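Speaker notes: Gathering examples for the steamed bun task
Hundville meetup, Jul 3, 2022

Opening. Thank the hosts. Say the talk is on collecting, and the training side gets one slide at the end.

Slide 1. The Priltdale project teaches a two-armed robot to do small kitchen jobs. The job for today is moving steamed buns from the basket to a plate. We picked it because buns are soft and round and the basket has a wall you have to reach over.

Slide 2. What one example is. A person guides the arms through the job from start to finish. We save the joint positions and every camera view on the same clock. If the clocks drift apart, the example is thrown out. Mention that we lost most of March to this.

Slide 3. Leave these up for a minute and let people look before going on.

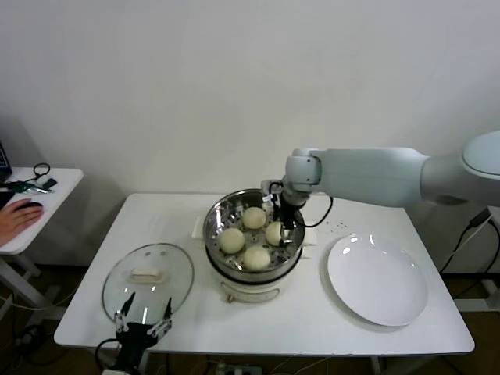 Steamer, lid and plate on the one table. Four buns in the basket.

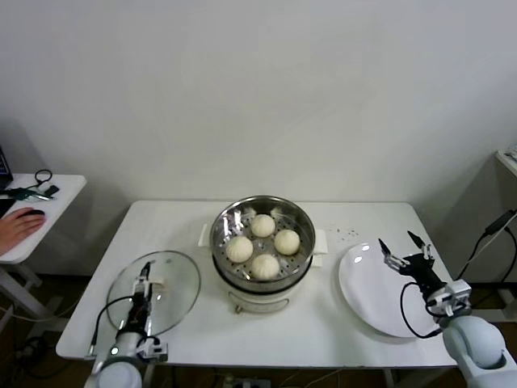
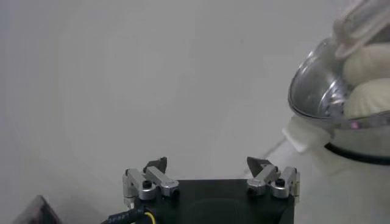
Wrist view, fingers open. 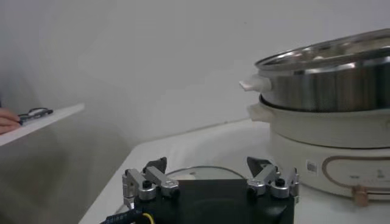

Does every example have to be a clean success?
We keep a fumble if the person recovers and finishes the job, and we tag it so it can be left out later. A run that never finishes goes in a separate folder and stays out of training.

Slide 4. Numbers. The set has 2,576 examples. The first 100 were practice and are not used. Our longest day gave 116, and the last part of that day was poor work. People get tired and start taking shortcuts, and the robot learns the shortcuts. We now swap operators every 2 hours.

Slide 5. What we vary. Where the buns sit in the basket, where the plate goes, which bun gets picked first. Change one thing at a time and write it down before the run starts. We tried filling in the log at the end of the day and the entries were no good.

Slide 6. Wrist views and head views. The head view tells you where things are. The wrist view matters in the last few inches before the grip. Check both before saving. A smudge on a wrist lens can spoil a whole afternoon, so wipe them at every swap.

Slide 7. Sharing. The Bañuelos lab will get a copy of the set with the log. The Jisencombe copy is waiting on disk space.

Slide 8. Training results, one chart. Don't spend long on it. Go to questions, and repeat each one into the microphone before answering.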